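Ratik compara dos pinzas para su brazo de cocina y se queda, de momento, con la más simple

Redacción. Actualizado a las 18:40

La empresa Ratik ha terminado en marzo la primera ronda de pruebas de pinzas para el brazo con el que quiere manipular alimentos y pequeños electrodomésticos. Dos candidatas: la Plima, de dos dedos rígidos, y la Kenex, de dedos blandos con accionamiento neumático. Gana la primera, por poco y con matices. La decisión definitiva, después del verano.

Los datos los ha adelantado a este medio Daiane Quintana, responsable de ensayos. En total, 4.000 intentos de agarre repartidos a partes iguales entre las dos pinzas. Mismo brazo, mismo controlador, misma cámara en la muñeca. Lo único que se cambiaba era la herramienta del extremo y, claro, la calibración.

"Queríamos saber qué pinza nos da menos trabajo, no cuál queda mejor en un vídeo", resume Quintana. La Plima se cambia en 2 minutos. La Kenex, en 26, entre mangueras, purga y volver a ajustar la presión. Para un taller pequeño eso pesa bastante, reconoce, y más cuando hay que desmontar a mitad de una serie.

Las pruebas se hacen sobre mesa, con objetos corrientes. Pan de molde, fruta, vajilla, una tostadora. Nada de piezas de laboratorio ni cubos de colores. Ratik ya pasó por esa fase el año pasado y los resultados, dicen, no servían para predecir casi nada de lo que venía luego.

El pan es lo que más problemas ha dado. Se deforma, se rompe por la miga, y si hay dos rebanadas juntas el sistema tiene que decidir cuál coge. Con los dedos rígidos hubo que bajar la fuerza de cierre casi al mínimo que admite el controlador. Con los blandos el agarre es más amable pero la rebanada se gira al levantarla y luego no hay quien la meta recta en la ranura.

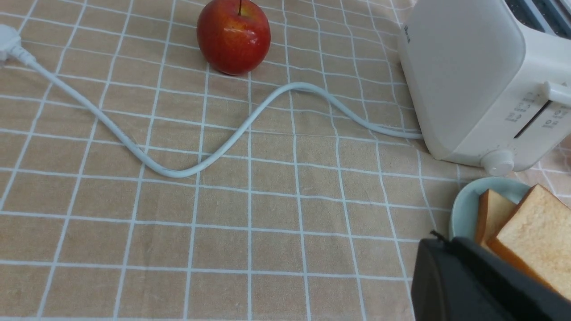
Otro punto de discusión, la cámara. Va montada en la muñeca y por tanto ve lo que la pinza le deja ver. Los dedos de la Kenex, más anchos, tapan una parte considerable de la imagen justo en la aproximación final, cuando más falta hace. El equipo probó a desplazar el soporte 39 milímetros hacia fuera. Mejoró la vista, empeoró el equilibrio del conjunto y el brazo empezó a vibrar en los giros rápidos. Se volvió a la posición inicial.

También se probó una segunda cámara fija, en un trípode junto a la mesa. Ayuda con los platos y poco más. Queda aparcada, aunque Quintana no la descarta para la siguiente ronda si llega el presupuesto.

En fruta, en cambio, la Kenex sale claramente mejor. Sin marcas en la piel y con menos caidas. La Plima necesita unas almohadillas de silicona que hay que reponer a menudo, y que al equipo se le acabaron a media campaña (tres días parados esperando el pedido).

La palanca de la tostadora se reservó para el final. Ahí los dedos blandos ceden antes de que la palanca baje del todo y el programa da el movimiento por bueno cuando no lo es. Con la Plima, el empuje llega hasta abajo la mayoría de las veces. Los cables siguen siendo un asunto pendiente con las dos: ninguna de las dos pinzas los coge bien de una superficie plana, y sobre tela menos, porque el dedo arrastra el tejido.

Del controlador, pocas novedades. Es el de Ruggiero, el mismo que Ratik usa desde sus primeros prototipos. Se valoró cambiarlo antes de empezar la comparativa y se descartó para no mezclar variables. Quintana admite que la lectura de fuerza le parece mejorable: "Llega tarde. Para una taza da igual, para una rebanada de pan no".

La empresa publicará un resumen técnico con las tasas de acierto por objeto, que por ahora no facilita. Sí confirma que se incluirán los intentos fallidos, con el motivo anotado a mano en cada caso. La revisión de esas notas es lo que está retrasando el documento.

Próximo paso, una ronda más corta con la Plima y unos dedos intercambiables de diseño propio, impresos en el taller, con la punta algo más estrecha. La Kenex no se devuelve todavía. Seguirá montada en un segundo brazo para las pruebas con fruta, y el proveedor ha prometido un acople rápido que reduciría el tiempo de cambio. Sin fecha.

Preguntada por si habrá demostración abierta al público, Quintana contesta que antes hay que resolver lo de las vibraciones y lo de la tela. Los interesados en visitar el taller pueden escribir a la empresa, que atiende peticiones de centros de formacion y de otros grupos de desarrollo. Plazas limitadas, siempre por la mañana.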